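Plomholm Street Toy Library
Minutes of the May members' meeting
Held in the reading room, 7:00 p.m.

Present: Annelies Koller (chair), Murray Gill, Graça Teixeira, Conceição Garcia, Wakana Nagano (minutes), and nine members, one of whom had come for the tax workshop and stayed through item 4.

Apologies: the Jarker family, all of them, individually, by separate email.

1. Minutes of the last meeting

Approved with one correction. Murray did not "storm out" during the discussion of shelf labels. He left to move his car. Murray asked that the correction be recorded and that the word "storm" not appear in these minutes. The secretary has done what she can.

2. Matters arising

The humming noise in the back hall has been traced to the drinking fountain. The landlord has been told. The landlord was also told in the fall.

The lost train bridge has been returned, along with a second train bridge that we never owned. Conceição has put it into circulation.

3. Money

Graça reported a balance of $3,067 in the checking account. Dues are coming in at the usual speed. The spring sale brought in $513, most of it from the baked goods table, which raises questions about what sort of library we are. Graça said she was only reporting the numbers.

A member asked if the library could earn interest on the balance. Graça said it could and did, and that last month's interest had not covered the stamp used to mail the bank form. She was asked why the bank form had to be mailed. Discussion followed on banks in general and was stopped by the chair at 7:25.

Report accepted.

4. Late returns

Annelies introduced the proposal to bring back late fees, dropped two years ago in a spirit of generosity. She said the spirit had been tested. The marble run has been out since before the holidays, and the family concerned now refers to it as "our marble run" in writing.

Murray spoke in favor of a dollar a week. Conceição spoke against, on the grounds that people who owe money stop coming, and then we have neither the money nor the marble run. A member from the floor suggested publishing names. Another member from the floor, who has the balance bikes, thought this went too far.

Wakana suggested that families with an item more than a month overdue simply be unable to borrow anything else until it is back. Murray said that was the rule already. The rule book was fetched. It was the rule already.

Agreed: to enforce the rule. Murray to write to the marble run family in a friendly tone. Annelies to read the letter before it goes.

5. Shelving

The quote from Leitão Woodworks for the east wall is in. It covers low open shelves, rounded corners, and fixing to the wall. It does not cover taking down the present shelves, which several people felt would come down without assistance.

Moved by Conceição, seconded by Graça, that the quote be accepted if the price holds through the summer. Carried, 3 against. Those against wished it noted that they like shelves and object to the color.

6. Play kitchen section

Conceição reported that the play kitchen pieces are now the most borrowed things we have, ahead of puzzles. She would like them lent as sets, in bags, with a picture card in each bag so that families can see what is supposed to come back. At present a typical return includes most of the kitchen, one dinosaur, and a real teaspoon.

Murray asked if the cards would be laminated. Conceição said yes. Murray asked who would be doing the laminating. There was a pause, and then Murray was thanked.

7. Jerenska Park picnic

The permit has been applied for. Graça will bring the large blankets. Wakana will ask the parks office if the parachute game counts as an inflatable, as it did last year to everyone's surprise. Food to be potluck, with a sign-up sheet this time. Members will remember the potato salads.

8. Any other business

A member asked for quieter toys. It was pointed out that the noisy ones leave the building fastest, and that this could be seen as a benefit to the library, if not to the homes. No action.

The second key to the supply closet is still missing. Whoever has it is asked to leave it in the tray, where no questions will be asked, except by Murray.

The meeting closed at 8:40 p.m. Chairs were stacked by those who could not reach the door in time.

Minutes taken by Wakana Nagano.

Attachment to item 6
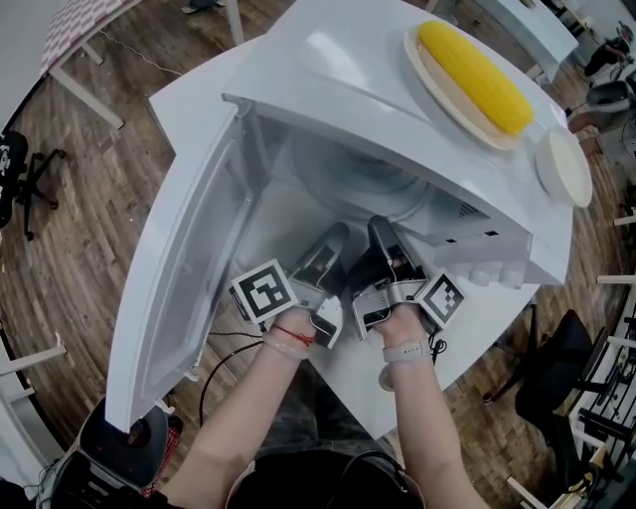

Play kitchen section: toy microwave, with corn on a plate and a round dish.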